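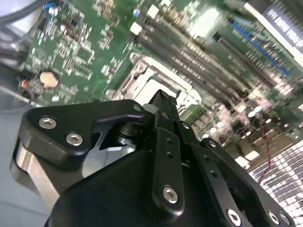
Aug 17, 2023
Stiststead Workshop

Got the top of the new bench glued up last night. Five lengths of spotted gum, planed on three sides, and every clamp I own. I was one short at the far end so I used a ratchet strap and a block of scrap. It held.

Finished top will be 77 mm thick before flattening. I was aiming for 80 but two of the boards had more twist than I'd allowed for and they lost a bit going through the thicknesser.

The old bench was a door on trestles. It did the job for years but you couldn't plane anything on it without chasing it across the garage.

Timber came from the Agyeman yard. They had a short pack out the back, mixed lengths, 93 dollars for the lot because of gum vein. I don't mind gum vein in a bench. A few bits had to be docked for end checks and I've kept the offcuts for wedges.

Glue was plain yellow PVA. I wiped the faces with metho first, as the gum can be a bit oily. Some people say it makes no difference. I did it anyway.

Squeeze-out is the thing to watch with this many joints. I scraped it at the rubbery stage on the top side and forgot the underside, so that's all gone hard and I'll be at it with the chisel tomorrow.

Finished length is 1,146 mm. Odd number, I know. It's the gap between the drill press and the wall, less enough room to get a broom in.

A few people asked about the legs. Same timber, laminated in pairs, through tenons into the top. Drawbored stretchers on the long sides. Short sides are just glued, and I'll wedge them if they ever move.

I did think about bolting the stretchers so it comes apart for moving. We aren't planning on moving. If we do, it can go on a trailer in one piece.

The vise is a Werkico, second-hand, bought off a bloke clearing out his dad's shed. The screw is good but the guide bars had surface rust. Wire wheel, then oil. It runs freely now except for one tight spot near the closed end, and I haven't worked out if that's the screw or the bars.

It'll go on the left front corner, with the rear jaw let into the edge of the top so long boards can sit flat against the apron. That means a fair bit of chiselling across the grain in very hard timber, so sharpening first.

On sharpening - the Cirkell stone I got in November has dished in the middle. I flattened it on wet and dry stuck to a floor tile, starting at 120 grit. Took most of an hour and made a grey mess of the laundry sink. Next time I'll do it more often and it won't be such a job.

Edges are good now. The wide chisel had a small chip in one corner that took some getting out.

Dog holes: one row along the front, in line with the vise, and nothing in the middle until I know where I want them. I drilled too many in the last top and never used half of them. Small parts fell through the rest.

Someone asked why not just buy a bench. Cost, mostly. The ones that fit the space were pine and light enough to slide about. Also I had the time this winter.

Someone else asked about flattening. By hand, with a jack plane across the grain and then along it. I looked at making a router sled but by the time I'd built one I'd have the top done. Might regret that with spotted gum.

Clamps came off this morning. One joint has a gap on the underside, thin enough that I can't get a feeler gauge into it. Leaving it. The top side is closed all the way along.

There's a slight step between the second and third boards, a bit over a millimetre. I must have bumped it when I was putting the strap on. It'll plane out, but there goes some of the thickness.

Next job is marking out the mortises. I've cut a template from a bit of MDF so all four match, and I'll bore out most of the waste before I start chopping. Will post when the legs are in - probably a couple of weeks, the fence needs doing first.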